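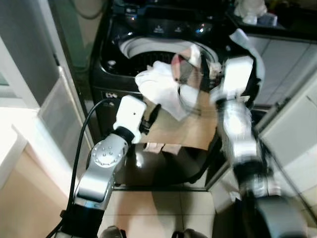 How to budget for a two-arm laundry setup (before you fall in love with a quote)

I've now put together two of these budgets, one that went badly and one that went fine, and the difference was mostly what I wrote down before I emailed any sellers. So grab a spreadsheet and let's go through it in the order I wish I'd used the first time.

Step 1. Write the job down in one sentence

Mine says "pick up small cloth items and load or unload a top-loading washer." Folding isn't in there, and neither is carrying a basket down the hall. Every extra verb costs money, so be stingy! If a seller starts talking about stairs, go back and read your sentence to them.

Step 2. Split the money before you shop

My split at Dorcombe was 50 percent for the arms and base, 40 percent for grippers, cables, spares and setup time, and the rest held back. I know the middle chunk looks huge. On the first budget I gave it half that and ran out by December, with the arms bought and paid for and no money left for a second set of fingers (painful).

Step 3. Price the cables and the fingers separately

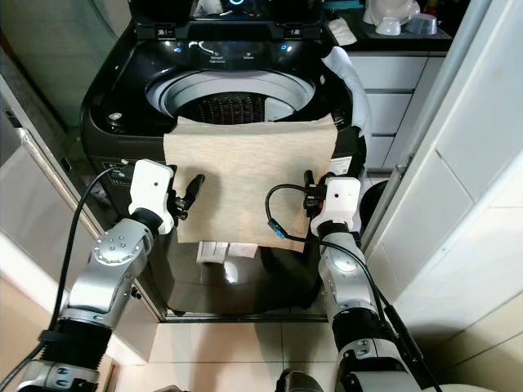

Quotes love to hide the small stuff under one line called "accessories," and I always ask for that line to be broken up. Rendico did it for me in an afternoon, Žukauskas took a little longer but gave me more detail. Cables are the part I look at hardest. With both grippers holding a cloth out flat by its edges, there's one cable curving down the outside of the left arm and another looping right across the lower part of the fabric, blue connector and all. So put in a line for cable clips or sleeves, a line for spare cables, and a line for spare connectors. Then do the same for gripper fingers, and ask whether they're sold singly or only as a pair.

Step 4. Measure the room you have

Take the tape measure to the washer height, the depth of the drum, how far the lid swings back, and the floor in front where the base will stand. Send the numbers with your request for a quote and ask for the reach in writing – a brochure drawing won't do. Moving a washer later means a plumber, and I'd never once thought to budget for a plumber.

Step 5. Buy your test laundry

It's a silly little line but put it in. I bought 50 pieces, mostly thin cloths with a few thicker ones, and kept them only for trials. Borrowing towels from the Brestska apartment got old fast.

Step 6. Get 2 quotes and line them up

Use the same rows for both sellers, in the same order, and leave a blank wherever one of them didn't answer. Email them about the blanks. Shipping, training hours and the warranty on the joints are the usual ones. Once every row has a number in it, you're ready to ask for the money.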